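**Is it worth upgrading an old office desktop or should I buy new?**

Raelene Hapeta

I do the books for a garden supply shop and my desktop crawls when I open a big spreadsheet. It's a used Dell tower with a green board. I can spend 100 dollars on parts, or wait and save up.

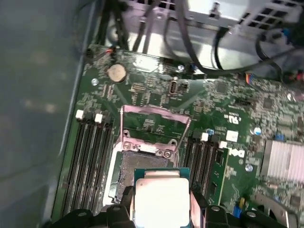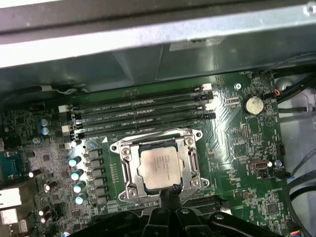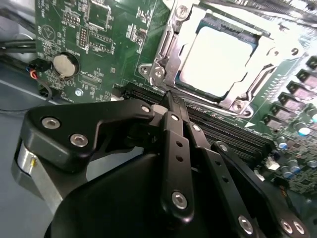
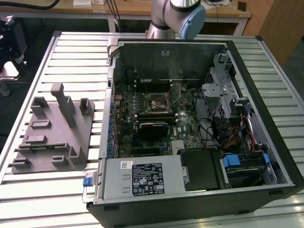
Mostly I use email, invoices and one sheet with 1210 rows.

## Replies

**Fletcher Kerslake**

Check the drive first. If it's a spinning disk, a small SSD will do more for you than a processor. Then look at memory while the spreadsheet is open. If it's nearly full, add more. 1210 rows is not a big sheet, so look for formulas that cover whole columns and shorten them.

**Glenys Pryor**

Buy new. Mine was 427 dollars and it's fine.

**Trudy Stubbs**

Agree with Fletcher on the SSD. Back up your invoices before you touch anything. Also see which version of Windows the machine can run. If it can't take a supported one, I'd keep the 100 dollars and put it toward a replacement.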